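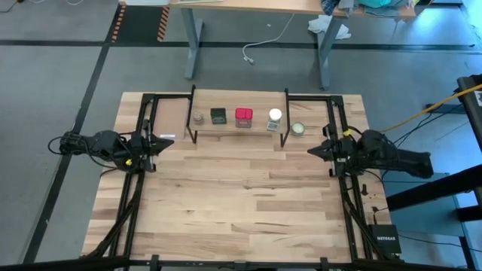

H. Pellow

Workshop Practice, Unit 5: Choosing and caring for timber worktops
Handout for the second session

Read this before you come in. The first part repeats what was covered last time and the rest is new.

Moisture and movement

Timber takes up water from the air and gives it back. As it does so it swells and shrinks, mostly across the grain and very little along it. A wide top will therefore change in width through the year while its length stays nearly the same. Any fixing that holds the full width rigid will sooner or later split the top or pull its own screws loose.

Use slotted brackets or wooden buttons along the two long edges. Put one fixed screw at the middle of each end rail so that the top can move equally both ways. Drill the slots across the grain. Last year several people drilled them along it and had to start again.

Butcher-block construction

A butcher-block top is made from narrow strips glued side by side. The strips can be laid with the edge grain up or the end grain up. Edge grain is cheaper and stiffer over a long span. End grain is kinder to knives but drinks oil and needs more of it. For a general bench, edge grain is the usual choice.

Look at the ends of the strips before gluing. If the growth rings all curve the same way the whole top may cup.

Finishes

Oil: easy to apply, easy to patch, poor against standing water. Three thin coats, a day between each, then again every June.
Hard wax: slower to wear, harder to repair in one spot.
Varnish: best against spills. Once it cracks, water gets under it and the finish has to come off.

Always finish the underside as well as the top. A board sealed on one face only will bow.

Oily rags can catch fire on their own. Lay them flat outdoors to dry, or put them in the lidded metal bin by the door.

Coursework

Measure the width of your sample board at both ends and in the middle, in millimetres. The Disdale board was 1,129 at the first reading. Write up your figures on one side of paper and hand them in by 12th March. Late work loses 5 marks.

Next session: edge jointing and clamps. Bring a pencil and a steel rule.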